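A Day at the Spahić Panel Works in Brirnport

8 min read

I have wanted to see inside the Spahić works ever since we redid our back bedroom and I spent a whole weekend fighting with a sagging plaster ceiling. So when the Brirnport open day came up on Wednesday, March 19, 2025, I took the day off, packed a sandwich and caught the early bus from Utton. It takes 47 minutes if the bridge is clear, and it was.

They make ceiling and wall panels. I know how that sounds! But I came home with two pages of notes and a pocket full of samples, and my sister has already asked me to talk about something else at dinner.

You sign in at the gate, get a paper badge and a pair of foam earplugs, and wait in the old canteen until your group is called. There were 10 of us in mine: a couple of builders, a retired school principal, a father with two teenage boys who were clearly hoping for bigger machines, and the rest people like me who just like knowing how things get made. Coffee was free and pretty good.

Our guide was Vesna Karagiannis, who started in the packing hall and now runs the finishing line. She talks fast and walks faster. Her first stop was the mixing floor, where the core material gets stirred up in vats taller than my kitchen. It smells like wet chalk. One batch makes 893 panels if all goes well, and she told us very cheerfully about the week when all did not go well and they had to chip a vat clean by hand.

From there the sheets go through a long dryer. You can't get close to it, but you can feel the warmth from the walkway, and after the cold bus I was happy to stand there for a bit. At the far end the edges are trimmed. The dust goes up a big pipe and back into the next mix, so hardly any of it is thrown out. One of the teenage boys asked if he could have a trimming and was given one as long as his arm, which he then had to carry for the rest of the tour.

Finishing was my favorite part. Their main range is called Stellamix, and it comes in a whole string of whites and grays that look nearly the same until Vesna lays two of them side by side — and then you can't stop seeing it. She had us sort a tray of chips from warmest to coolest. I got three in the wrong place. The school principal got them all right and was very gracious about it.

After that we went over to the show rooms, which are small rooms fitted out the way a customer might do it at home or in an office. I spent far too long in the plain one, with my head tipped back.

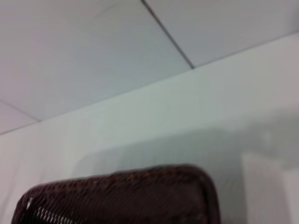 Big gray-white ceiling panels meeting a white wall in the plain show room.

I love how quiet this looks. The panels are large, so there are only a couple of thin dark lines between them, and those run right up to the wall and stop. The gray leans a little cool, a bit lavender even, and next to it the wall comes across slightly warmer. There's nothing on the ceiling to break it up either, so all you get is the light fading softly from one part to another. Our bedroom ceiling at home has a water stain shaped like a boot.

I asked Vesna about the lines, because my own instinct would have been to fill them and paint over. She said plenty of customers want exactly that, and they'll do it, but a house moves with the seasons and a filled joint can crack by June. Leave a narrow gap on purpose, keep it straight, and your eye reads it as part of the room. One of the builders nodded so hard at this that I think he had lost an argument about it recently.

The last hour was hands-on. They had a low practice frame set up in the yard building and let us lift a panel into place in pairs. It's heavier than you'd guess, and the trick is to get one long edge seated before you even think about the other. My partner and I got ours in on the third try and were absurdly proud.

A few practical things if you're thinking of going. Wear shoes with a closed toe or they'll send you off to borrow a pair of very large boots. The walk around the works is flat except for one metal staircase, and there's a way to skip it if you ask at the gate. Bring lunch, as the canteen only does drinks and cookies on open days. The shop by the exit sells offcuts in bundles, and I bought one with no plan at all for it.

The next open day is in June, with space for 200 visitors spread across the day. I'm going to try to talk my brother-in-law into coming — he has a basement that needs a ceiling, and I now have opinions about it.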